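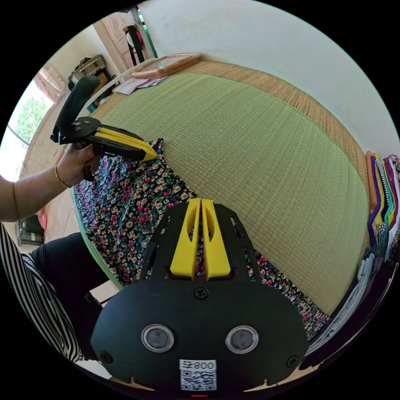

BURPORT, Jul 16, 2018 – The Sarkberg shared workshop is delighted to announce that its home-built hand-held grippers, the pair our members have fondly come to call the Drokisitz grippers, are ready to leave the bench and go out on loan to members' homes!

The project began in January, when Juniper Ferreira brought a sketch to our Van Dusen Street bench and asked if anybody would care to help her make a robot hand that a person could carry from room to room (a good many people did, and a few of them stayed very late). It has been through eight versions, and the yellow fingers were redrawn more often than anything else.

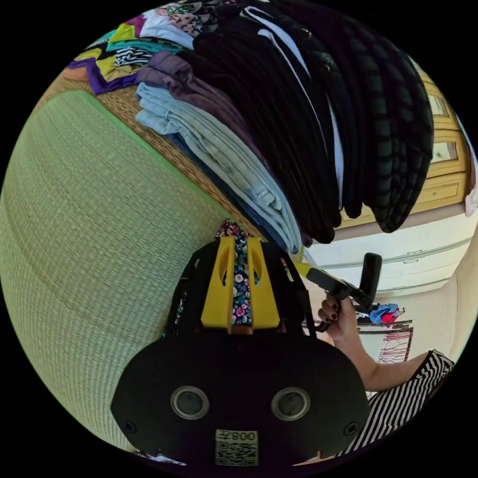 Photo: Sarkberg Workshop

"I wanted to try it on the things we all have at home, and for me that means clothes and a bed to fold them on," said Ferreira. "Fabric is a wonderful, maddening thing to pick up, and I've learned more from one flowery piece of cloth than from almost 20 wooden blocks."

Members who would like to borrow a pair, or who would simply enjoy hearing how they were put together, are warmly invited to stop by the workshop and ask for Juniper, or to call the front desk at extension 3678.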